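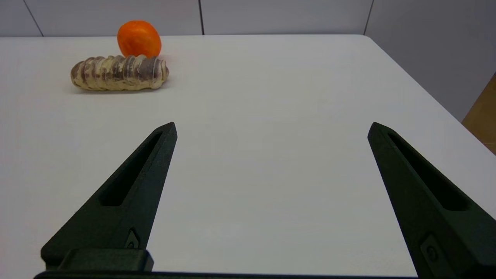 Flarnwood Tabletop Grasping Set: README

Maintained by the Ostlow Student Robotics Club
Last revised Sun 12 November

Summary

The Flarnwood set is a collection of short manipulation recordings made by members of the Ostlow Student Robotics Club as part of the autumn project. It contains 500 episodes, of which 400 are assigned to training and the remainder to evaluation. Each episode shows one attempt to pick up or move an object on a white tabletop with a two-finger gripper.

Contents

episodes/ One folder per attempt, with wrist video and joint positions
splits/ Lists of training and evaluation episodes
objects.csv Object names, sizes and weights
notes/ Session logs kept by the operators

Objects

The object list has 18 entries. They include produce-like items such as a round orange fruit, along with irregular shapes that are harder to name. Members entered their own labels during the August sessions, and these did not always agree. The labels in objects.csv were settled by Gunnel Ljungberg and replace those found in the session logs. A pale, ridged, elongated item is listed as "ridged long object".

Collection

All episodes were recorded by teleoperation. Operators completed a training session with Vidar Amundsen before contributing. Objects were placed by hand between episodes, and partial overlap between neighboring objects was permitted. Failed attempts were kept and are marked with the value 0 in the outcome field.

Known Issues

In 10 episodes the joint positions begin later than the video. These are listed in notes/late_start.txt and should be left out of any timing analysis. Lighting was not held constant across sessions.

Use

The set may be used for coursework and for entries to the Marras student competition. Written permission is required for any other use. Requests and corrections should be sent to Tormod Granström, project lead, or to Recep Kaplan, who maintains the loading scripts.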